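Home & Table

The colander that ate the worktop

A new survey of kitchen habits finds we own too much, store it badly and would like another plate

August 17, 2025

Every kitchen has a surface that was meant to stay clear. In mine it lasted nine days. First came a plate, then a cup that had no hook, then a colander that was only stopping there until the cupboard had been sorted out. The cupboard has not been sorted out.

Bultbridge, the storage firm from Allton, has put a figure on the problem. It asked 2,257 households what was sitting on their worktop at that moment, and 2,178 of them admitted to at least one thing that lived somewhere else. I should like to meet the others — or at least look inside their ovens.
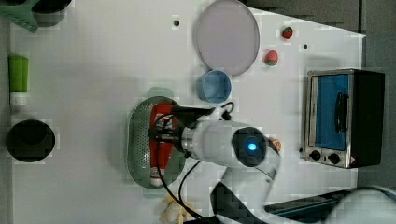
Green colander, large plate, blue cup and a pair of strawberries.

The colander is the worst offender. It is wide, full of holes and will not stack with anything civilised, so it becomes a tray. Things get put in it on the way to somewhere else and stay until pasta night. Bultbridge suggests a hook inside a cupboard door. I tried this in November, and the door now shuts if you lean on it.

Large plates are nearly as bad. They are too wide for the rack and too handsome to hide, so they stay out and smaller crockery gathers round them. Add some fruit and you can call it a table setting.

Then there is the toaster oven, which takes up one whole side and has to be planned around, like a piano. Its owners defend it fiercely. More than 90 wrote to Bultbridge to say so, several at length.
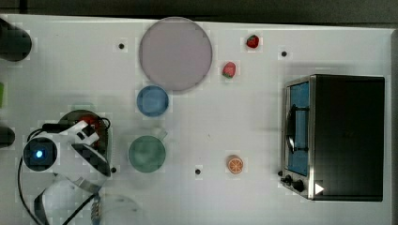
Where to start

Pick up the smallest thing first. A slice of orange can be eaten, and a cup can go back on its shelf. Leave the big plate until last, by which time it will be supper and you will need it.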